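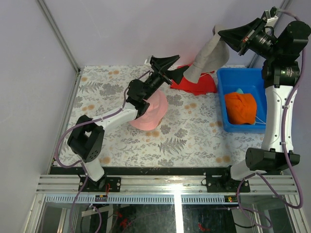

Floral cloth on the table, left arm with its gripper open.

17 January 2018

Appeal total at close: 68 donors. Target is the price of a replacement boiler for Vasylyna Stetsiuk's flat in Colleck, plus fitting. Page went live on Urico two days ago with one paragraph of text and no bank details visible to the public.

The paragraph was shared by a local bus drivers' group last night and most of the donations date from then. Before that the page had taken money only from people on her own landing. Median gift is small. One payment of 700 pounds came in overnight from a donor who ticked the anonymous box. Urico holds anything over its limit until identity is confirmed, so that sum shows on the page but can't be drawn yet. Wrote to their support desk at lunch. Automatic reply only.

Ruth Treloar rang at four. She wants the money paid straight to the heating firm in Haslam and not through Vasylyna's account, as a lump sum there could affect her benefit. I agree. The site allows a change of payee once, with a signed letter from the person named in the appeal. Drafted the letter, left the amount blank.

Vasylyna has asked for her surname to come off the page. It is already in the copied posts, which I can't edit. Changed the heading to first name only at 17.20 and asked the Pustora newsletter to do the same before it goes to print.

Comments are switched to approval. Removed two, both asking why the landlord isn't paying. Fair question, but the dispute is still open and she has been told not to discuss it in writing.

Tomorrow: letter to be signed, firm's invoice number, chase support. Quote for the boiler still needs a date on it.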